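Demonstration collection (robot learning)

Demonstration collection is the recording of example task performances for use in training a robot control policy, usually by imitation learning. 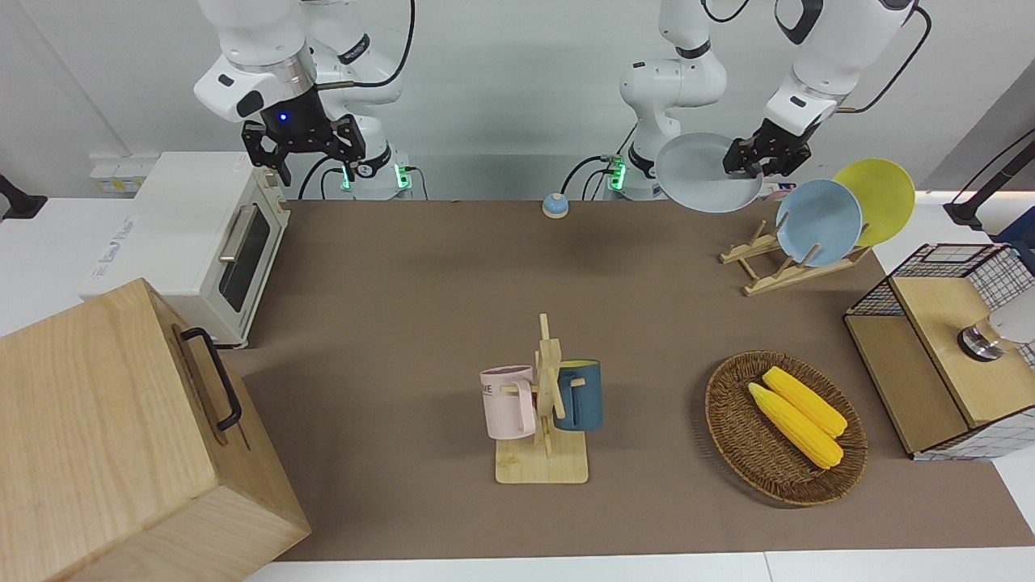
Each recording, called an episode or demonstration, pairs sensor readings with the commands sent to the robot at the same moments. A policy trained on the episodes learns to produce commands from readings alone.

Methods

In teleoperation, a person drives the robot from a distance. Common input devices are hand controllers, motion trackers and leader arms, which are small unpowered or lightly powered copies of the working arms. In kinesthetic teaching, the person pushes the arm through the motion directly. Kinesthetic teaching needs no extra hardware but is awkward with two arms, and the teacher's hands often appear in the camera images.

Workspace

Tabletop kitchens are a common setting. A typical layout has two arms with two-finger grippers mounted behind a table, a mat as the work surface, and household goods such as plates, mugs, a dish rack and a toaster oven. Tasks include moving a plate to or from a rack and hanging a mug on a stand. Objects that play no part in the task are often left on the table as distractors, so that the policy does not come to depend on a bare background.

Fixed cameras beside or above the table give a steady view of the whole surface. Wrist cameras show the grasp at close range but lose sight of the object during large motions. Many collections use both.

Episode structure

An episode begins from a set arm pose and ends when the task is done or a time limit is reached. Joint positions, gripper opening and images are stored with time stamps. Streams recorded at different rates are resampled before training. Object positions are changed between episodes according to a written plan or a random draw.

The Stelness collection, assembled by Elínborg Steinarsdóttir and Lærke Damgaard, contains 2386 episodes of two-arm table tasks. Its plan called for a new object layout after every 10 episodes. Recordings were made with the Tondereo control software and labeled in Sisoto.

Quality control

Episodes are reviewed for dropped images, clock drift and long pauses. Failed attempts may be deleted, or kept under a separate label. Recoveries, in which the operator misses a grasp and tries again, are often kept as training data.

See also: Behavior cloning; Teleoperation; Bimanual manipulation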